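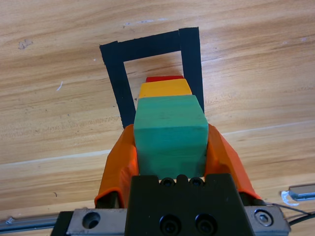

중고 Flevmont 사려는데 주행 가능 거리 표시, 믿어도 될까요?

글쓴이: Renu Chauhan

안녕하세요, 늘 눈으로만 보다가 처음 글을 남깁니다. 아이가 둘이라 짐이 많아서 왜건을 알아보던 중에 Flevmont 디젤 왜건 한 대가 마음에 들어왔어요. 전 주인분이 정비 기록도 꼼꼼히 모아 두셨고 실내도 참 깨끗하더라고요. 그런데 시승할 때 보니 기름을 가득 채운 직후인데 계기판에 주행 가능 거리가 760km로 나왔습니다. 판매 사원분은 원래 800km는 거뜬히 넘는 차라고, 시내만 다녀서 그렇게 뜨는 거라고 하셨고요. 남편은 연료 계통에 문제가 있는 것 아니냐며 자꾸 걱정을 합니다. 이 정도 차이면 그냥 넘어가도 되는지, 계약 전에 따로 확인할 것이 있는지 경험 있으신 분들 말씀 부탁드려요. 길어져서 죄송합니다!

답변 3개

Omprakash Vishwakarma 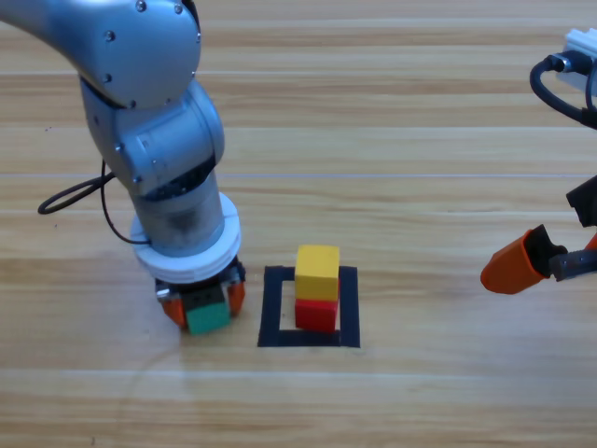 반갑습니다, 저도 같은 Flevmont를 타고 있고 그 전에는 Prameck을 오래 몰았습니다. 결론부터 말씀드리면 그 숫자만 가지고는 크게 걱정하실 일이 아니에요. 주행 가능 거리는 최근 운전 습관을 바탕으로 계산하는 값이라서, 전 주인분이 짧은 거리를 주로 다니셨다면 가득 채워도 낮게 나옵니다. 저도 겨울에 아이 학원만 데려다주던 달에는 숫자가 뚝 떨어져서 깜짝 놀랐는데, 고속도로로 처가에 한 번 다녀오니 슬그머니 올라와 있더군요. 그보다는 트렁크를 꼭 보세요. 바닥 덮개를 들어 올리고 손전등으로 구석을 비춰 보시면 됩니다. 물이 샌 흔적은 모서리에 제일 먼저 나타나거든요. 그리고 트렁크 안쪽 짐 고정 고리가 헐거우면 흔들려서 소리가 나는데, 위 사진에서 초록색 큐브를 양쪽에서 주황색 손가락으로 집고 있는 것처럼 고리 밑동을 두 손가락으로 잡고 살살 흔들어 보시면 금방 압니다. 별것 아닌 듯해도 장거리 갈 때 그 달그락 소리가 은근히 사람을 지치게 해요.

제가 계약 전에 살펴본 순서도 적어 둘게요. 급하게 하지 마시고 낮에 밝은 곳에서 보세요.

1. 시동을 걸기 전에 엔진룸을 열고 냉각수와 오일 양을 봅니다. 보조 탱크 뚜껑 둘레에 하얗게 굳은 자국이 있는지도 보시고요. 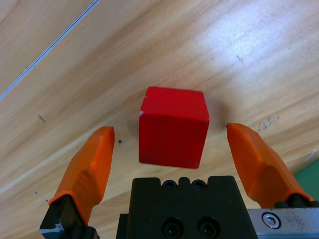 2. 구간 거리계를 초기화하고 시속 90km로 꾸준히 달려 봅니다. 평균 연비가 차츰 안정되면 안심하셔도 됩니다.

3. 돌아와서 시동을 켠 채로 창문, 와이퍼, 뒷좌석 열선까지 하나씩 눌러 봅니다. 저는 열선을 깜빡했다가 나중에 수리비를 냈답니다.

Ferhat Yazıcı

760이면 정상입니다. 제 건 그만큼도 안 나와요. 그냥 사세요.

Nermina Babić

윗분들 말씀에 조금만 보탤게요. 저는 Flakstead에 있는 Říha 정비소에서 구매 전 점검을 받았는데, 진단기를 연결해서 매연 필터 상태까지 봐 주셔서 마음이 참 편했어요. 시내만 다닌 디젤은 연비 숫자보다 필터가 더 중요하다고 하시더라고요. 사장님이 말씀이 좀 많으시긴 한데 (저도 그런 편이라 커피까지 얻어 마시고 왔네요) 설명은 정말 친절하게 해 주십니다.
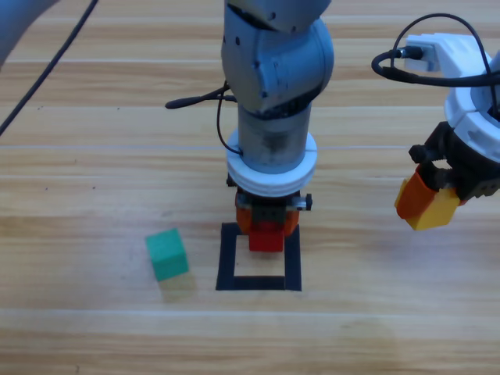

점검 결과지는 꼭 종이로 받아서 판매 사원분과 이야기하실 때 가져가세요. 저는 그걸 보여 드리고 앞 타이어 두 짝을 새것으로 바꿔 받았어요. 그리고 정비 기록이 있다고 하셨으니 연료 필터를 언제 갈았는지도 한번 찾아보세요. 남편분 걱정도 그 날짜를 보시면 많이 풀리실 것 같아요. 10월 넘어가면 겨울 타이어 때문에 정비소마다 붐비니까 예약은 미리 해 두시고요. 좋은 차 만나시길 바랍니다!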